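Visit to the Driltley handling workshop, November 1, 2021

Members were received by Lise Bélanger, who explained why snack sorting had been suspended in May. A gripper had closed while an operator was clearing a jammed packet, and the stop button did not respond. There was no injury.

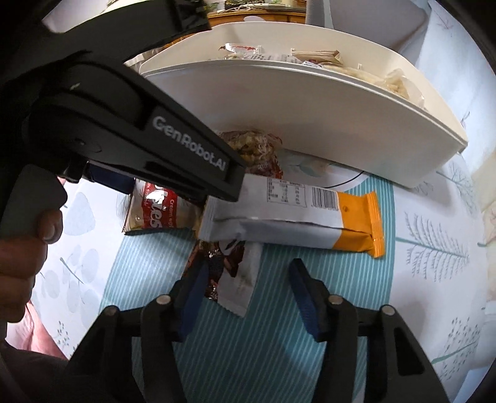 The fault was traced to a worn cable - one of 4 replaced since - and the log showed 86 earlier warnings that had not been passed on. Long packets remain the most difficult to grip by the end seal.

Staff now test the stop button before each shift. Members asked to see the revised fault log, and Ms Bélanger agreed to send a copy.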